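Unit 2: Automation at the Workplace
Handout, Themis Chatzigeorgiou

Case: the plate bench at Kalamano

Before June, technicians moved sample plates between trays by hand, up to 1,000 a shift. The lab then put an arm on the bench. Staff still load the trays, check labels and sign off each run.

Changes reported by the 19 technicians:
- Less wrist pain, more standing and waiting.
- Breaks now follow the run, which several dislike.
- Two people were retrained to write the run lists. Their pay grade went up; the others' did not.

Read Sugiyama, pp. 2 to 32, before class. Bring one task from your own job that you would hand over and one you would keep.

The bench layout, with the arm over the back row and plates in all three front trays:

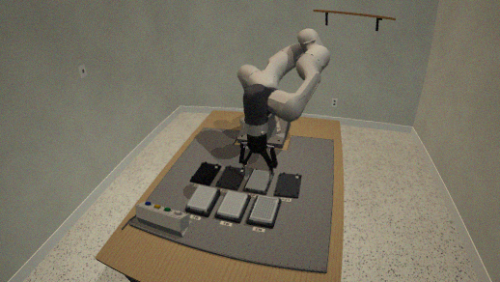 Terms for this unit
Task: one piece of work with a clear start and end.
Job: the set of tasks one person is paid to do.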